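**Stolirari cutting board, large, pale green**

I bought this board in August to replace two smaller ones that slid around and smelled of onion no matter what. It's the large size, with a dark rim. I paid 687 for it, and I've used it most days for 3 months.

It's light enough to carry with one hand, so it moves between the kitchen and the old dark table when I need more room.

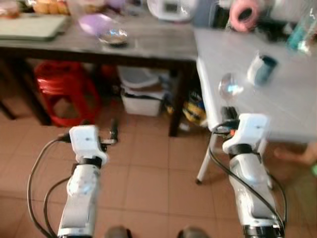
Aled Gwynne wrote in to say that his warped after a few rounds in the dishwasher, and that he now washes it by hand and dries it standing up. I've only hand washed mine, and it still sits flat.

The surface takes knife marks. They're shallow, but turmeric gets into them, and a paste of baking soda takes most of it out. Mango juice rinses right off. The rim holds back a little liquid. Don't expect it to catch everything from a ripe tomato.

The metal bar handle on the side is the best part. It hasn't loosened, and it gives you something to grab when the counter is full.
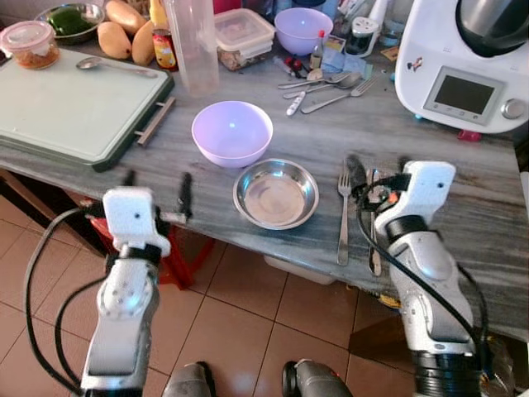 *The board on the marble counter, with mangoes and a bowl of greens behind it.*

The Zidov board at 1,611 is thicker, but too heavy for me. I'd buy the Stolirari again. Four stars.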